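Budgeting for a shelf-picking arm in a small school supply stockroom?
Asked by Wai-kit Yeh in Small Warehouse Help
93 views

Hi all! I run the stockroom for a little school supply shop and I'm trying to put together next year's equipment budget. Most of what we move is notebooks, soft cover, stacked flat on metal shelves, and right now it's all picked by hand. I got a price on an arm from Drastura, $2547 for the arm and nothing else — no gripper, no stand, no software. Is that normal?? What else should I be putting on the list before I show my boss a number? We'd want it by October, when things slow down for us.

Hermenegildo Villaseñor
Yes, normal. The arm price is only where it starts. I'd write down the gripper, mount, safety gear, spare suction cups, shipping, and the days you'll pay people to tidy shelves so the thing can find an edge to grab. Thin notebooks in a messy pile are hard! They slide and fan out and two come up together. Before you buy anything, send Drastura a box of your actual notebooks and ask them to run a pick test. We did that with Gakach and I ended up moving half my budget into plain dividers and bins. Get the gripper quoted separately too, and ask what a service visit costs.

stockroom_4
just get a used one lol. mine was fine

ledesma59
I'd hold off a year. Do the shelves first, and time your pickers for a couple of weeks so you have something to compare against (I never did and I still can't tell my boss if ours paid off). The Birnevmont newsletter has a decent budget worksheet, I copied mine from there — the page with the notebook shelves on it.
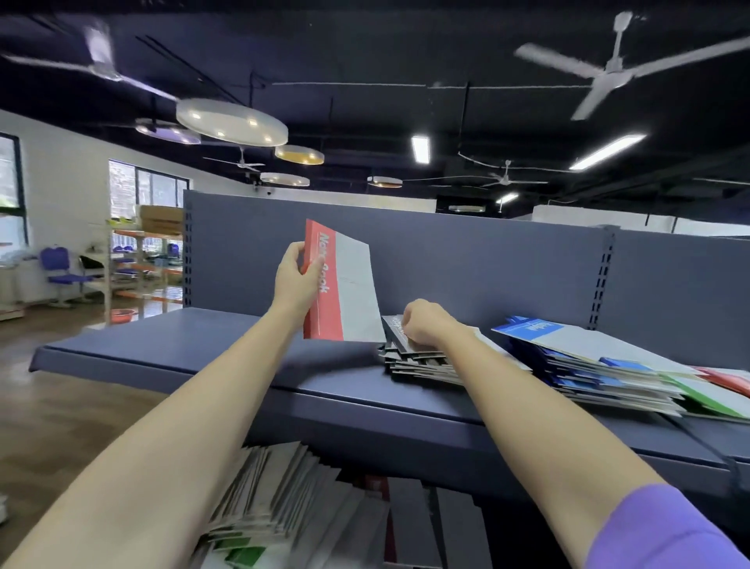
Issue 4, p. 59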